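Keep the Old Tower, and Take the Side Off It

Every November my neighborhood has a curb pickup for electronics, and every November I go for a walk the evening before with a flashlight and a hand truck. I have come home with a good floor lamp, a receiver that hums, and more office desktops than I like to admit to the person I live with. There is nothing in the pile I love as much as the desktops. I think more people should own one, and I think everyone who owns one should open it.

I mean the plain kind. The black or gray box that sat under a desk at a dentist's office or a credit union, ran a spreadsheet for years, and then got swapped out on a schedule. They aren't pretty and they were never meant to be. But take the side panel off and lay the thing down on a table, and you are looking at one of the friendliest pieces of engineering that ever came into an ordinary house.

Start with how few tools it wants. One screwdriver will get you through most of the job, and on a lot of business machines you can do half of it with your thumbs. The drives slide out on rails. The memory comes out when you push two little clips apart (it pops up at you like toast!). The cooler is usually the part that makes people nervous, and even that is a handful of screws and a bit of old gray paste that wipes off with rubbing alcohol. I did my first one on the living room floor with no idea what I was doing and a bowl from the kitchen for the screws, and I had it back together before dinner.

Compare that with the thin laptop I am typing on. I bought it new, I like it a lot, and I have never once seen the inside. The battery is glued. The memory is part of the board. When it slows down, my choices are to put up with it or replace it, and I'm a person who owns three sizes of soldering iron.

The desktop treats you like an adult. It lets you see what you paid for. The power supply is its own metal box, and if it quits you can take that box out and put in another one. Same for the fan, same for the drive, same for the graphics card if it has one. Every part has edges. You can point to it and say its name, and after an afternoon you'll know most of the names.

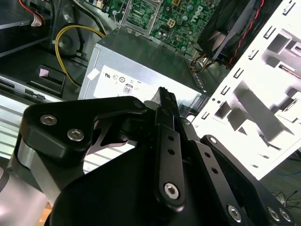 I know the case against all this, and I'll take the pieces of it I hear most.

The first is that old machines eat electricity. Some do. I put a cheap plug-in meter on mine, an office tower from the bottom of the pile with a solid-state drive added, and sitting idle it drew less than the bulb in the porch light I had been leaving on all night for years. I changed the bulb. If you plan to run a desktop flat out around the clock, do the math, and the math might tell you to buy something newer. Most of us look up recipes and pay the water bill.

The second is that they're slow. They are slow the way a bicycle with flat tires is slow! Nearly every tired desktop I've picked up was tired for the same reason, a spinning hard drive trying to keep up with software that expects something quicker. Put in a solid-state drive and a second stick of memory and it's like meeting a different computer. I spent 17 dollars on memory for the last one, at Redlow, the used-parts counter over by the tire place, where they'll let you dig through the bins yourself if you ask nicely. The drive cost a little more. That machine now does the household scanning and the photo backups, and it has been on my shelf for 12 months without a complaint.

The third objection is the one I respect, and it's that people are afraid of breaking something. Of course they are. For a long time we have all been told, with stickers and odd-shaped screws, that the inside of a thing isn't for us. And there is one real rule here that I'll repeat to anybody: don't open the power supply itself. Pull the plug, replace the whole box if it's bad, and leave its own cover shut, no matter how many videos you've watched. Everything else in there is yours to poke at once the cord is out of the wall and you've touched a bit of bare metal to get the static off.

You may break something anyway. I snapped a front panel clip on my second machine and bent a pin on my fourth. The clip I replaced with a zip tie. The pin I straightened with a mechanical pencil, lead removed, holding my breath, and it booted, and I walked around the house telling everyone, including the cat. I've spent a lot more money on hobbies that never gave me an evening like that one.

There's a class in repair that our library runs in the basement, called Iturra after the street the old branch was on, and I go when I can. The first half hour is always quiet. People sit with their screwdrivers in front of them as if somebody is about to grade them. Then one of the side panels comes off, and the whole table leans in. Somebody asks what the wide flat cable does. Somebody sneezes from the dust. By the end they're trading parts across the table and arguing over cable routing, and a few of them have a computer to take home that came in as scrap.

I would love to see that in more places, and I'd love to see offices make it easier. If you work somewhere that retires its desktops in batches, ask where they go. Wipe the drives or pull them (please do this, I have found things I should not have found), and hand over the rest whole, with the power cords. The cords matter! A stack of towers with no cords sits in a hallway until someone loses patience and calls the hauler.

And if there's one of these in your closet right now, behind the vacuum, go get it. Clear off the table, put down a towel, lay the box on its side. Take a picture with your phone before you unplug anything so you know where it all goes back. Blow the dust out on the porch, with the door closed behind you, which I learned the hard way. Then just look around in there for a while before you decide what it needs. Mine needed a drive and a new coin battery, and somebody had left a paper clip in the bottom.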